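Chapter 4
Gathering Demonstrations

By Yareli Serrano and Baltazar Orozco

A learned controller is only as good as the examples behind it. Chapter 3 treated those examples as given, a table of states and actions ready for training. In this chapter we go back a step and look at how they are made.

Our running case is the Garrido set, 292 recorded episodes of two-arm tabletop work. The objects are ordinary ones: a can of small pieces, a green ring, a small block, a blue handheld tool. Every episode is a demonstration, meaning a person steers the arms through a task and the system stores what the arms did along with what the cameras saw. 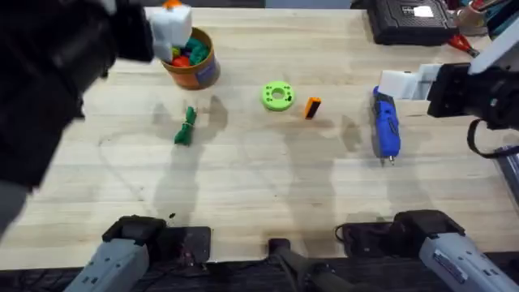 4.1 What counts as an example

An episode has a start, an end and a task label. Between them lies a stream of time steps, each holding joint positions, gripper openings and one image per camera. The label may be as short as "pick up the tool."

Layout matters as much as motion. If the ring always lies in the same spot, the learner may come to depend on that spot and ignore the ring. Collectors are told to shift the objects between episodes and to write down any layout they repeat on purpose.
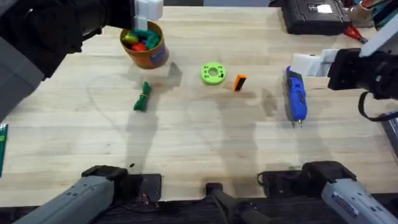

Reading time for section 4.2: 33 minutes

4.2 Where the cameras go

A fixed camera shows both arms and most of the table. It is good for telling where things are and poor for judging the last inch before contact, when a gripper often hides the object it is closing on. A camera at the wrist has the opposite strengths. It shows the fingers and whatever lies between them
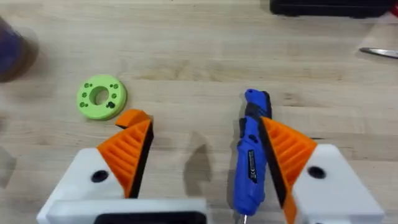 and it loses sight of nearly everything else. Most groups record both views and let the learner combine them. The two streams must share a clock - a lag of even a few steps will pair an image with the wrong action.

Exercise 4.6 asks you to find such a lag in an episode from the Garrido set. Before you start, read the notes on file layout in Appendix B.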